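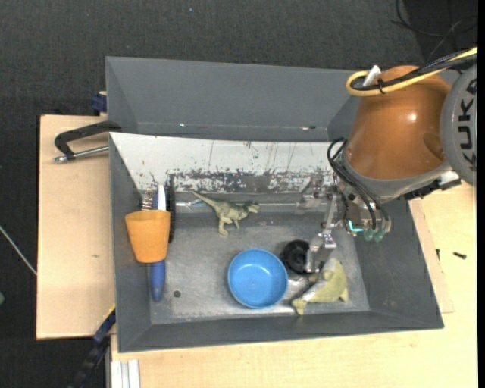 Chronographe Gurnow à 2478 € : quelqu'un y croit ?

bielle_et_balancier
Bonjour à tous. Je tourne autour d'un chronographe Gurnow des années soixante, proposé par la boutique Jafarzadeh à 2478 €. L'annonce parle d'un cadran « strictement d'origine » et d'une série limitée à 1000 pièces. Le vendeur est aimable, il répond vite, mais dès que je demande une vue du mouvement, il me parle de la patine. Vous en pensez quoi ?

Keyvan Arabzadeh
Que la patine a bon dos. La série limitée, je demande à voir la source. J'ai deux catalogues Gurnow à la maison et aucun ne mentionne de tirage. À l'époque on produisait tant que ça se vendait, la numérotation est une manie bien plus récente.

trotteuse62
Un peu dur, Keyvan. J'ai acheté chez Jafarzadeh en septembre, une Timirero à remontage manuel, et rien à redire. Montre conforme, facture détaillée, révision faite.

Keyvan Arabzadeh
Révision faite par qui ? C'est écrit sur la facture ?

trotteuse62
« Révisée en atelier. »

Keyvan Arabzadeh
Voilà.

Esmaeil Asadi
Je ne suis pas d'accord avec tout ce qui précède. Les catalogues Gurnow sont incomplets, il manque au moins les suppléments destinés aux détaillants, donc leur silence ne prouve rien. En revanche le cadran me gêne. Sur ceux que j'ai eus en main, le logo est légèrement en relief et le « Swiss » passe sous l'index de six heures. Si le tien est imprimé à plat, il a été refait — joliment peut-être, mais refait. Et un cadran refait, à ce prix, c'est non.

bielle_et_balancier
Il est imprimé à plat, je crois. Difficile à dire sous le plexi. Le vendeur soutient qu'il existait une variante sortie chez Huvetti, le fabricant de cadrans.

Esmaeil Asadi
La fameuse variante Huvetti. On me la sert depuis des années et je n'ai toujours pas vu une seule facture d'époque.

trotteuse62
Ça ne veut pas dire qu'elle n'existe pas.

Esmaeil Asadi
Non, mais c'est à celui qui encaisse de le montrer.

bielle_et_balancier
Bon. Il vient de me proposer une remise de 100 € si je me décide avant demain soir. J'ai redemandé le fond ouvert et le numéro de calibre, j'attends.

Keyvan Arabzadeh
Une remise contre de la précipitation, je passerais mon tour. S'il n'envoie rien, tu as ta réponse.

14 commentaires · 3 partages
Contact — Mentions légales — © Le forum des remontoirs — Haut de page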